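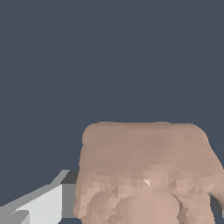

A faceted beige test object and a gripper finger in simulation, against a plain dark background.

The simulator said it was fine

Kristóf Farkas
7 Sep 2024

In May a gripper at the Brukau packing hall closed on a moulded part, squeezed it until it split, and threw half of it over a guard that had been put up to stop people walking in. The guard was never meant to stop things flying out. The half part landed on a walkway. There was a person on that walkway, a few steps further along, and she was not hurt. The report calls this a minor event with no injury, and both of those statements are true.

I worked on the grasping software for that cell, so I am not a neutral party. I think the report draws the wrong lesson, and I think a lot of us in this trade would have drawn the same one.

The report says the cause was a force limit set too high. The limit was 135 newtons and it should have been 82. Somebody changed it during commissioning, when parts were slipping, and it was not changed back. The fix was to put the old figure in and lock the setting with a password. The line was running again before the end of the shift.

All of that happened. But the limit was raised for a reason. The parts were slipping on the real line when they had not slipped in simulation, and that is the fault I would like people to talk about.

We had run 1646 simulated grasps on that family of shapes before anything was bolted to the floor. They passed. I remember the meeting where we showed the results to the people from Nonach, who were buying the cell, and the number did a great deal of work in that room. It did some work on me too. If you have watched a finger close on a lumpy shape that many times and it holds, you start to feel that you know how the shape behaves.

What we knew was how a mesh behaves. A mesh is a shell made of flat triangles. When a simulated finger touches it, the software works out which faces are in contact and applies a friction value that one of us typed in. Where a real part has a curve, the mesh has a row of small flats, and a finger pad can sit on a flat in a way it never will on a curve. Our meshes were coarse, to keep the runs short. On the rounded parts of the shape, the simulated grip had more to sit against than the real one did.

The friction value was worse. It came from a table, and the table was for clean, dry material. The parts at Brukau come out of the mould with a film of release agent on them. Everyone on the floor knew that. The operators wipe their gloves on their trousers all day because of it. It was not in our model because none of us had asked, and it was not in the handover notes because the people who knew it did not think of it as information.

So the parts slipped, and the engineer on site did what the situation pushed him towards. He had a line that was late, a gripper that dropped things, and a setting that made it stop dropping them. I have heard him blamed for this - not in the report, but in corridors - and I think that is unfair. He was the first person in the whole project to be shown that the model was wrong, and he had no way of telling it so. There was no form for it and no phone number. There was a slider.

The password on that slider does not help with any of this. The next time parts slip, the engineer will ring someone for the password, and that person will be sitting at a desk with the same simulation on the screen, telling them the grasp is good.

I do not want simulation thrown out. I use the Canesness package every working day and would not go back to the time when we found out about bad grasps by breaking fingers. Bíró, the small firm that makes our finger pads, tests new pad shapes that way too, and gets through in a week what used to take a season. It is a good tool for finding out that something will not work. It is a much weaker tool for showing that something will, and we sell it mostly for the second purpose.

There are two things I would change. The first is that no force limit should be signed off until the cell has handled around 100 real parts, taken from the line in the state the line leaves them in, oil and all. That is a day's work. I have been told it is a day the customer will not pay for, and I think we should stop asking the customer and put it in the price.

The second is that any change to a safety-related setting on site should be treated as a fault in the model until shown otherwise. It should go back to the people who built the model, and they should have to answer it in writing. I include myself. If that slip had landed on my desk in the first week, I hope I would have looked at the friction value. I might also have said it was a site problem, and I would like there to be a rule that did not let me.

The guard at Brukau has since been made taller. The meshes in our library are the same ones we used before, and the friction value for that material is still the one from the table. I have asked for both to be changed and the request is in the queue.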